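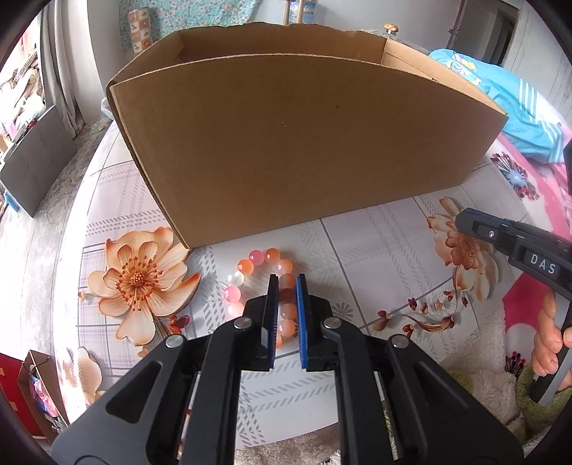
Selling my mother's jewelry, and what I kept

30/07/2020

My mother bought costume jewelry the way other people buy magazines. She never spent much on any one piece and she never threw one away. When she moved into the smaller apartment, the whole lot came to me, and it sat in my hall closet for 4 years.

This summer I finally went through it. I had plenty of time at home and I was tired of moving the vacuum cleaner around it.

The first thing I learned is that sorting by color is a waste of an afternoon. I did it because it looked nice. Then I had to undo all of it, as buyers don't search that way. They search by maker, by length and by type of clasp. If you are starting on a job like this, look at the clasps first. Any maker's name will probably be there or on a small tag right beside it, and you may need a magnifying glass. My mother had several necklaces marked Delladico, which I had never heard of. I wrote the name down and moved on.

I asked my friend Nuria Teshome for advice. She ran a stall at the Jafri Road market until it closed for the season, and she has strong views on pricing. Her view is that you decide what you would be content to get, write it down, and don't look at it again until somebody makes an offer. Otherwise you spend your evenings comparing your brooch with every other brooch on the internet. I did that anyway for the first week.

I listed the better pieces on Kudeck. The fees are fair but the listing form is long, and it logs you out if you take too long over it. Write your descriptions somewhere else first and paste them in. I lost two before I started doing that.

People ask about length more than anything. Measure necklaces open, from end to end, including the clasp. For bracelets on elastic, measure them flat and also say what size wrist they fit without pulling. Old elastic is a problem in general. It goes slack, and then one day it goes altogether, and you are on your knees looking under the stove. I restrung the ones I cared about and sold the others as beads for crafts, and said so in the listing. Mamomel makes a cord I like. It is a bit stiff at first, and you need a dab of glue on the knot, left overnight.

For cleaning, I used a soft cloth, slightly damp, and nothing else. There are a lot of recipes going around with vinegar and baking soda. I tried one on a pair of earrings and it took the finish off the backs, so I can't recommend it.

By the end I had made $398. I had told my sister to expect 2000, which was foolish of me. We had both grown up thinking there was something valuable in there, mainly because we weren't allowed to touch it. There were two silver pins and the rest was glass, plastic and plate. She took it well – better than I did, I think.

I kept 5 things. One is a watch that doesn't run. One is a green glass necklace she wore to my graduation, and I can't imagine wearing it myself, as it is very heavy. The other three are small and I wear them around the house.

My sister is coming in September to pick out what she wants from the unsold pieces. After that I'll take the remainder to the church sale, if there is one this year. If you collect clip earrings and want to save me the trip, leave a comment. I have more than I can describe and most of them still have their partner.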